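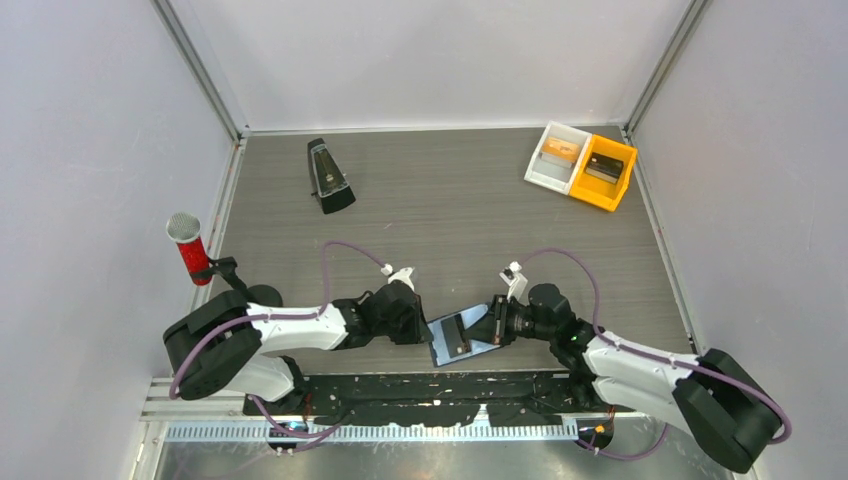
Figure 1. Métronome noir de forme pyramidale, posé sur un plateau gris veiné ; au fond, deux petits bacs de rangement.

4.2. Les objets à usage intermittent

La question posée dans cette section est celle de la dénomination. Quand un objet entre dans le catalogue d'une bibliothèque d'objets, il doit recevoir un nom, une catégorie et une note d'usage. Pour les outils de jardin ou les appareils de cuisine, ce travail ne présente pas de difficulté particulière. Il en va autrement pour les objets dont on se sert par périodes, et que leurs propriétaires décrivent d'abord par l'activité qui les accompagne.

Notre corpus se compose de 869 fiches de prêt, issues des deux bibliothèques d'objets de Rona et de Neves. Les fiches ont été rédigées dans le logiciel Tollico, qui impose un titre court mais laisse libre le champ de la note. Nous avons retenu les fiches dont la note dépasse une ligne, soit quelque 600 documents. Les fiches reprises du fonds Brosteo, plus anciennes, ont été traitées séparément, car leur vocabulaire avait été normalisé avant le versement.

Le métronome (figure 1) offre un cas assez clair. Le titre est stable dans les deux catalogues — toujours « métronome », quelquefois suivi de l'adjectif « mécanique ». La catégorie, au contraire, varie. À Rona, l'objet est classé avec les instruments de musique ; à Neves, il se trouve avec les appareils de mesure, entre le minuteur et la balance. Les deux choix sont défendables, mais ils ne conduisent pas vers les mêmes lecteurs. Dans les notes de Neves, on rencontre des usages qui sont absents à Rona : exercices de diction, rééducation de la marche, lecture à voix haute avec les enfants.

Les étuis et les pochettes posent un problème d'une autre nature. Un porte-cartes en cuir bleu marine, avec une couture blanche le long du bord et des pochettes transparentes à l'intérieur, peut être nommé d'après sa matière, d'après sa fonction ou d'après son contenu attendu. Les rédacteurs hésitent, et cette hésitation reste visible dans les fiches : « porte-cartes », « étui pour cartes », « petit classeur de poche ». Le mot « portefeuille » apparaît aussi, quoique la note le corrige dans la plupart des cas.
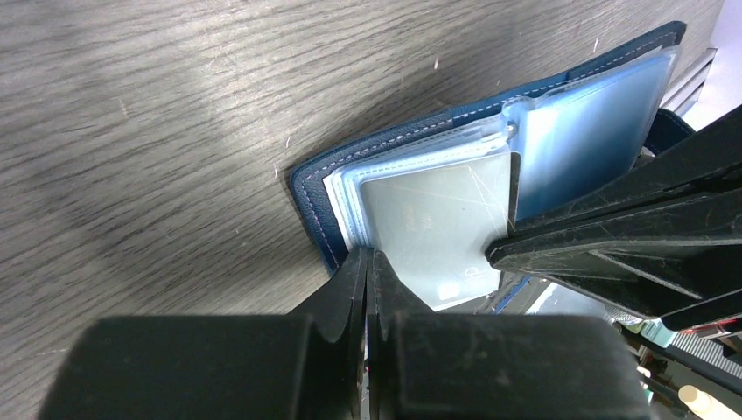

4.3. Le rôle de la note libre

Trois fonctions de la note ont été distinguées lors du codage. La première est descriptive : elle indique la couleur, la taille, l'état des coutures ou du couvercle. La deuxième est prescriptive et concerne le retour de l'objet. La troisième, que nous appelons mémorielle, rapporte une circonstance du don ou d'un emprunt antérieur. Ces fonctions se mélangent souvent dans une même phrase, ce qui a rendu nécessaire un double codage.

La fonction mémorielle est la plus fréquente dans les notes longues. Elle est presque absente des fiches Brosteo, où les consignes de rédaction demandaient un style impersonnel. On peut supposer que la normalisation a supprimé des indications qui auraient été utiles au lecteur, par exemple la manière de remonter un mécanisme ou de glisser une carte sans plier la pochette. Nous ne disposons pas des brouillons qui permettraient de le vérifier.

Il convient aussi de signaler l'influence du support. La surface sur laquelle on pose un objet pour le décrire oriente le choix des adjectifs de couleur : sur un plateau gris, les rédacteurs emploient plus volontiers « foncé » et « clair » que des noms de teinte précis. Cette observation demanderait un protocole propre — nous la mentionnons ici seulement comme une piste.
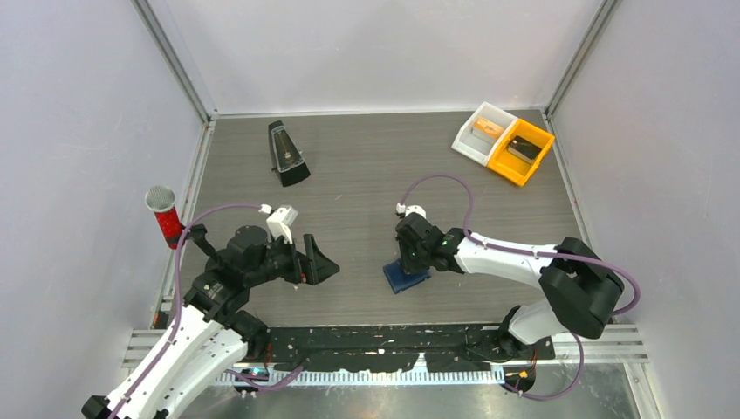 Figure 3. Plateau gris veiné, entouré de panneaux clairs sur trois côtés.

L'analyse des termes de couleur est reprise dans la section 5, avec le tableau des adjectifs par catégorie d'objet.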